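Label printers at home and in the shop: your questions

I get the same handful of emails every week, so I've put my answers in one spot. I've been using label printers for years (first for my own parcels, now for a small shop's worth of stock) and I'm happy to share what's worked for me.

Do I need a thermal printer, or will my inkjet do?

If you send a few parcels a month, stick with the inkjet and buy some sticky A4 sheets. Once I was doing 21 parcels a week I got sick of trimming and taping, and I bought a direct thermal printer. No ink, no toner, and my Thursday packing got a whole lot shorter!

What's the difference between direct thermal and thermal transfer?

Direct thermal uses heat-sensitive labels and nothing else. Thermal transfer melts a ribbon onto the label, so the print lasts much longer. I use direct thermal for postage and transfer for anything that lives on a shelf – my friend Zlata labelled her whole pantry with direct thermal and the jars near the window had faded by March.
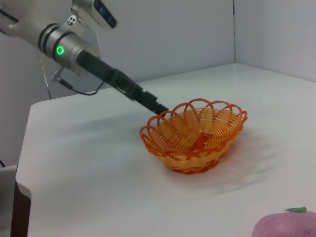 Pravesh Chauke

Can I use any brand of labels?

Mostly, yes. My Bonico takes whatever I feed it as long as the roll fits the spindle. My older Perus is fussier and wants a black mark on the back of each label, so check your manual before you order a carton of the wrong ones (guilty).

Why does it spit out a blank label between every printed one?

Nine times out of ten it's the label size. Set the size in the printer driver as well as in the program you're printing from, then run the calibration. On mine you hold the feed button until it flashes, and it rolls out a few blanks while it finds the gap.

My barcodes won't scan. What now?

Try slowing the print speed first, then bump the darkness up a notch. I run mine at darkness 8 and speed 4. If there's a thin white line running right through every label, give the print head a wipe with isopropyl alcohol once it's cooled down.

USB or wi-fi?

I'm a USB person. Wi-fi is handy if a few of you share the printer, but mine used to drop off the network in the middle of a batch and I'd lose my place. If you do go wireless, give the printer a fixed address in your router settings.

How should I store spare rolls?

Somewhere cool and dark, in the bag they came in. I buy rolls of 600 and keep them in a cupboard well away from the heater.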